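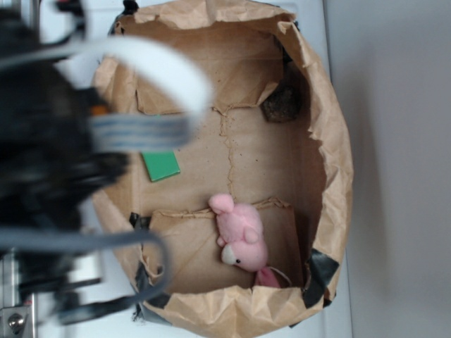 Hallo zusammen,

gestern Abend habe ich endlich die zweite Hälfte der Skornuseo-Box geschafft, und ich muss meine Meinung von neulich ziemlich korrigieren. Die ersten drei Filme fand ich ja zäh, aber ab "Das Haus in Filtcombe" läuft es, da hat Wendy Tindall offenbar zum ersten Mal ordentlich Geld für die Puppen bekommen. Die Tiere bewegen sich plötzlich, als hätten sie Gewicht! Bei mir liegt übrigens auch so ein kleines rosa Plüschschwein auf der Seite in einer offenen braunen Papiertüte, und seit der Szene mit dem Ferkel auf dem Dachboden gucke ich da jedes Mal mit leicht schlechtem Gewissen rein. Wer den Film kennt, weiß, was ich meine.

Zu Radosławs Frage:

Radosław Jasińska schrieb am 6. September 2024:
> Lohnt sich die Blu-ray, wenn man die alten DVDs von Ostero
> schon im Regal hat? Mir geht es vor allem um die Bildqualität
> und darum, ob die deutsche Tonspur wieder so dumpf ist.
> Und stimmt es, dass bei "Der Fährmann" die lange Fassung
> drauf ist? Freya meinte ja, aber auf der Hülle steht
> nur was von 77 Minuten.

Also, die 77 Minuten sind die Kinofassung, die liegt auf Disc 4. Die lange Fassung ist auch dabei, nur steckt sie bei den Extras im Untermenü "Archiv", da muss man erst mal drauf kommen. Das zusätzliche Material ist vor allem die Sequenz in der Mühle und ein anderer Schluss, den ich ehrlich gesagt schwächer finde. Freya hat also recht gehabt (Gruß an Freya).

Beim Bild würde ich sagen: ja, lohnt sich. Die alten Ostero-Scheiben hatten diesen Grünstich in allen Nachtszenen, der ist weg. Etwas Korn ist geblieben, mir gefällt das. Nur bei "Die sechs Laternen" haben sie so kräftig gefiltert, dass die Gesichter wie Wachs aussehen - bei Puppen fällt das natürlich weniger auf als bei den Schauspielern, aber mich hat es gestört. Deutscher Ton: leider immer noch dumpf. Ich habe nach zehn Minuten auf Englisch umgeschaltet, Untertitel gibt es zu allen Filmen.

Das Booklet ist von Liam Entwistle und richtig gut geworden, mit vielen Skizzen aus der Werkstatt und einem langen Gespräch mit dem Kameramann. Der Audiokommentar von Fouzia Tarar ist dagegen eher was für Leute, die wissen wollen, welches Objektiv wann drauf war. Ich gehöre dazu, meine Frau ist eingeschlafen.

Meine Box hat die Nummer 328 von 2.179, falls jemand mitschreibt. Bei Birkett im Laden standen noch zwei, und im Oktober soll eine einfache Ausgabe ohne Booklet kommen.

Hat schon jemand das versteckte Menü auf Disc 6 gefunden? Ich komme bis zum Bild mit dem Leuchtturm und dann passiert nichts mehr.

Viele Grüße
Jens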